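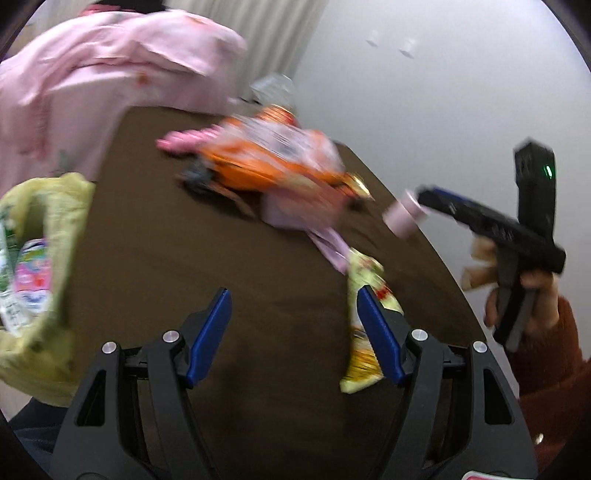

Skostach two-finger hand-held gripper, foreground, with a second hand-held unit in use at right.

Skostach Hand-Held Gripper Kit
Supplied by Clakine, Predville

The Skostach is a hand-operated gripper kit intended for home builders and shared workshops. It is supplied unassembled and is used to collect grasping demonstrations at the bench before a program is committed to a powered arm. The finger linkages are black and joined by round silver pins, and each finger closes on a replaceable blue pad.

Kit contents
Left and right finger assemblies
Blue gripping pads, 2 pairs
Pin set with retaining clips
Handle and trigger assembly
Printed assembly guide and parts list

A camera is not included. The mounting plate accepts the Potgieter wide-angle module, sold separately.

Specifications
Assembly time: up to 3 hours
Pad service life: 4,000 closing cycles
Spare pads: sold in packs of 10
Tools required: hex keys, small flat file, needle-nose pliers

Assembly
Builders should dry-fit both finger assemblies before installing the retaining clips. The linkages must move freely through their full travel without side play. Where a pin is tight, the bore may be dressed lightly with the file; the pin itself must not be reduced. Pads are fitted last, with the fingers fully open.

Use at the bench
The gripper is suited to light household goods, including wrapped packets, soft items and small cylinders. Glossy plastic wrapping may slip if the pads are dusty. Pads should be wiped with a damp cloth and left to dry before each session. Operators working in pairs at one table should agree on a clear area for each tool and keep sleeves away from the linkages.

Shared workshops
Organizations ordering for member use may request a bench copy of the assembly guide and a laminated parts chart at no charge. Each kit should be labelled and its pads inspected at the end of every booking. Worn pads are to be replaced in pairs.

Warranty and returns
Finger assemblies are covered against defects in material for 2 years from the date of purchase. Pads and clips are consumable items and are excluded. Unassembled kits may be returned to the Predville counter in their original packaging. Modified linkages cannot be accepted for return or exchange.

Page revised February 24, 2023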